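Phone Case Swap Outgrows Its Card Table

12 June 2023

The case swap at the Mavberg repair shop began in May with one card table and a shoebox marked BEIGE, and by Saturday afternoon the shoebox had won.
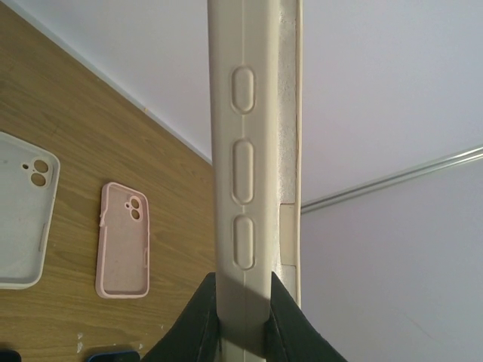
Oda Moen, who runs the shop, had put up a sign asking people to bring in the phone cases lying in their kitchen drawers and take home one that fit. She figured on a slow trickle. What she got was 194 cases, carried in by bag, by pocket and, in one instance, by salad bowl. A surprising share of them were some version of cream.

"They all have names," Moen said, tipping a few out on the counter. "Sand. Oat. Almond. This one was called Whisper on the box. I've been calling them all beige and people get offended."

The rules are simple enough to fit on an index card, and they are on one, taped to the register. You bring a case, you take a case. If you have no case to bring, you pay 5 dollars, which goes toward the shop's supply of screen wipes. You do not leave the cases with the poker chips glued to the back, of which there has been one, and its owner has been asked to come get it.

Matching a case to a phone is where the afternoon goes. Phone makers like to shift a button by the width of a fingernail from one year to the next, so a case that looks perfect can spend its life pressing down on the volume. Moen goes by the side of the case first. She runs a thumb down the button covers, reads the spacing like a piano tuner, and announces a model. On Saturday she was right often enough that a small crowd formed, and wrong once, loudly, in front of a man from Virine who had driven over with his whole family's phones in a lunch cooler.

"Everybody looks at the back," she said. "The back is just where the picture of the dog goes. Look at the side. If the covers don't sit over the buttons, put it down and walk away."

She has similar feelings about cases with a cutout where a cover ought to be, and about cases with a cover where there ought to be a cutout. A handwritten list of these opinions has been circulating among the regulars. It runs to two pages and has a section on glitter.

Glitter, it should be said, was the other theme of the weekend. The shop now owns a vacuum that sparkles. Moen sorted the shedding cases into a zip bag of their own and put the bag on the top shelf, where it was promptly asked for by a girl of about 5 who did not own a phone. She left with one anyway and was last seen using it as a boat.

The serious business took place at the back table, where people could clean a case before handing it over. Dish soap, warm water and an old toothbrush were the whole kit. Lint comes out of the corners in quantities that make people laugh and then go quiet. Two visitors found SIM cards tucked inside theirs. Another found a folded grocery list from a store that has since become a bank.

Yellowing was a sore subject. Clear cases go amber over time, and no amount of scrubbing brings them back, though several people tried with the energy of someone cleaning a rental the night before the keys are due. Moen's advice was to give up and call it vintage. One clear case, by now the color of weak tea, was mistaken for one of the cream ones and went home with a very pleased woman who said it matched her couch.

Of the cases that came in, 93 found new phones by closing time on Saturday. Another 36 were set aside as too cracked, too stretched or too sticky to pass along. Those will go to the Hirnedetti workshop down the street, where the after-school art group has been promised raw material and has not yet been told what kind. The rest are back in shoeboxes, sorted by size, with the beige ones now filling a drawer that used to hold invoices.

Not everyone was won over. The owner of the Bright stationery store next door, which sells new cases from a rack by the window, came by twice. The first visit was to ask how long the swap would go on. The second was to trade in a navy case with a split corner, and he stayed 20 minutes looking for something in green. He did not find it. Green, Moen told him, goes in the first hour, and he should have come early like the people who care about green.

She was no gentler with her own sister, who brought in a wallet case with the cards still in it and left without either.

There was some talk on Saturday of adding chargers next time, and the idea was allowed to live for as long as it took someone to bring in a grocery bag of them, tied in what may be a permanent knot. The bag is under the counter. Anyone who recognizes it is welcome to take it home, no questions asked.

The swap will run on Saturdays while the boxes hold out. Cases should be clean, in one piece and free of cash, cards and keys. People who know their phone's exact model should write it down before they come, and people who don't should bring the phone. One visitor brought only a drawing of his. It was a nice drawing, Moen said, and she found him a case that fit it, though she couldn't speak for the phone.

Anyone hoping for beige can come at any time.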